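Protecting a Workbench Top Without Spending Much

A bench top takes glue, paint, solder and dropped screwdrivers. You can sand and refinish it every couple of years, or you can cover it with something you don't mind throwing out. I do the second.

Flattened cardboard boxes work well for light jobs. Appliance boxes are best because you get one big sheet with few creases. Slit the box down a corner, cut off the flaps and lay it with the printed side down. Tape the seams flat or small screws will end up under them.

Blue painter's tape is good for marking the surface into squares. Lay out parts in the order they come off and you can put them back the same way. Press the tape down with the edge of an old gift card. Change it every few months, as old tape gets brittle and tears into slivers.

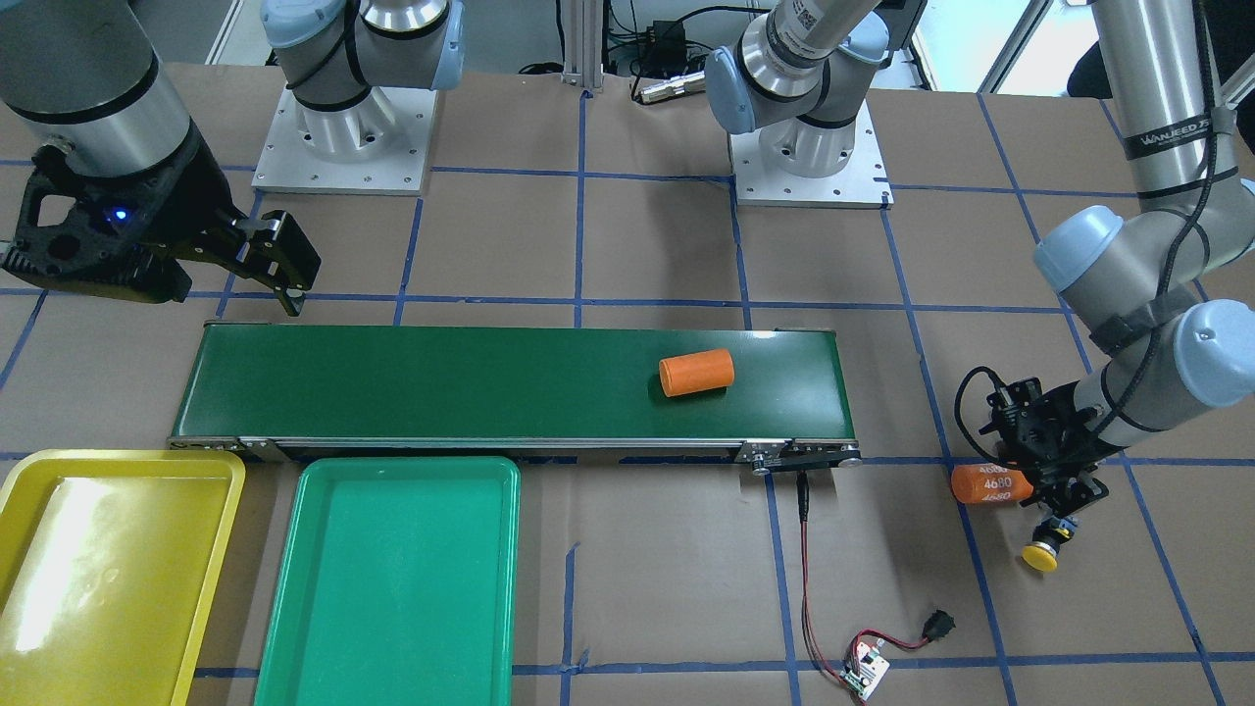 Neusa Lopes
Workshop and Garage Editor
Aug 24, 2023

For paint and stain, cardboard alone won't do. Put a plastic drop cloth under it and fold the edges up an inch. Oily rags don't go in the trash in a ball — spread them outside to dry flat first.

Glue drips lift off waxed paper, so keep a roll near the clamps. Freezer paper is fine too, shiny side up.

If you sand on the bench, clamp the work through to the bench top. Cardboard slides. A square of rubber shelf liner under a small piece helps, but don't trust it with a belt sander.

Replace the cover when it gets soft or starts to smell. Mine lasted from June until last week, and the corner by the vise went first.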